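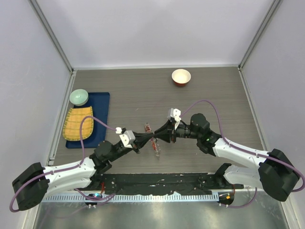
Tigelas, um tabuleiro azul-escuro e uma base amarela entrançada.

A louça que fica

Quando mudei para Portugal, trouxe duas malas e nenhum prato. Na primeira semana comi numa tampa de plástico, e foi assim que comecei a pensar na louça com mais seriedade do que ela talvez merece.

Na minha rua existe a Trendia, uma loja de artigos em segunda mão que abre ao sábado de manhã. Em agosto comprei ali uma tigela por 70 cêntimos. Tinha uma pequena falha no bordo e, mesmo assim, é a que uso todos os dias para a sopa.
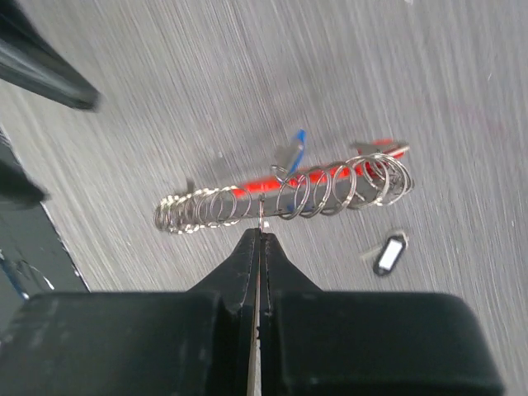
Os conjuntos completos vendem-se mal, explicou-me a senhora do balcão. As pessoas preferem peças soltas, que combinam com o que já têm em casa. No ano passado saíram da loja 1,121 peças, e só 139 delas faziam parte de um serviço inteiro.

Eu venho de uma família onde o serviço bom ficava fechado no armário, à espera das visitas. As visitas vinham pouco. Hoje ponho na mesa tudo o que possuo, misturado, e os meus convidados escolhem a sua tigela antes de escolherem a cadeira. A da falha, peço sempre que deixem para mim.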